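School team kit donated by a firm, who owns it?

Padmavathi Rodrigues
I help run the netball side at our secondary school. In October a local firm, Reveck, gave us 29 sets of kit with their name across the back. The school office now says it all has to be logged as school property and handed in after each match. The girls thought it was theirs to keep. Who decides?

Sreekumar Thampi
Depends what the letter says. If it was addressed to the school, it belongs to the school. We had the same with bibs from Mistex. Ask the office for a copy and read it before you argue.
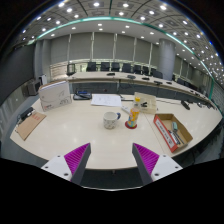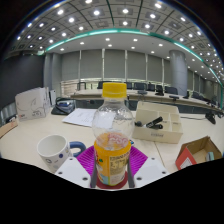

Drink bottle with a yellow cap, second picture

Gilmar Mendonça
Agree with the above. Also ask Reveck what they meant, it only takes an email. Ours said the players could keep the tops when they left. We take a £40 deposit for each set and pay it back if it's returned in one piece. Get names sewn in as well, shorts go missing.

Thirumalai Kotian
our school just let them keep it, no forms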